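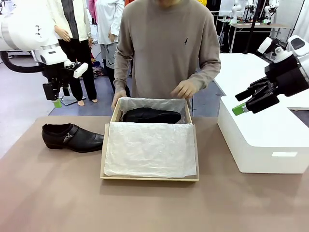
2019-01-17

So we finally have the keys! After two years on the list and more phone calls than I care to remember, we've moved into the new families' block at Lau, and I'm typing this on the floor of a living room that has a radiator in it. A working one! Those of you who read my moans about the old quarters at Prorkerari (the damp, the boiler, the window that had to be wedged shut with a birthday card) will know how happy that makes me.

The handover was quite an event. They'd put a ribbon across the main door and set out chairs in the car park, and the station commander gave a speech which I mostly missed as the little one needed the loo. There was a band, though only part of it – the rest are away until the end of the month. Then we queued up by surname to sign for everything, and that took far longer than the speeches.

About the signing. You get an inventory, and mine ran to 20 pages. Read it, please, all of it, before you put your name at the bottom. We were down for a cooker hood that isn't there and a second wardrobe that might be in somebody else's flat for all I know. The housing clerk was very nice about it and crossed them off, but at Prorkerari we got charged for a missing shower rail at march-out and I'm still cross.

The flat itself: bigger kitchen than I expected, smaller bathroom. Walls are magnolia, of course. The children's room looks out towards the perimeter fence and the far end of the runway, and they've already worked out which aircraft wake them up. My other half claims not to hear anything, having slept next to runways for most of his working life.

Storage is the weak spot. There's a cage for each flat in the basement, good for bikes and the Christmas tree, but nothing in the hallway for coats, boots or two sets of uniform. I've ordered a rail from Skerent and we'll see.

Wulan Jugah from the second floor has started a group for the block and has already got up to 200 messages a day out of us, most of them asking when the bins go out. (Still no answer.) She was also the one who found out that the Teltesis bus will stop at the gate from September, so those of us without a second car can get into town without the walk down the hill. It's 400 steps from our door to the gate, if you believe my daughter, who counted them out loud.

A few people have asked about rent. It's a bit more than we paid before and comes straight out of pay as usual, heating included. Check your statement for the first month, as ours still had the old quarters on it as well as the new ones. Pay office say it'll be put right next month.

Right, there are still boxes in every room and I can't find the kettle lead. More when we've got curtains up – and if anyone at Lau has a spare wardrobe they didn't sign for, it's probably mine.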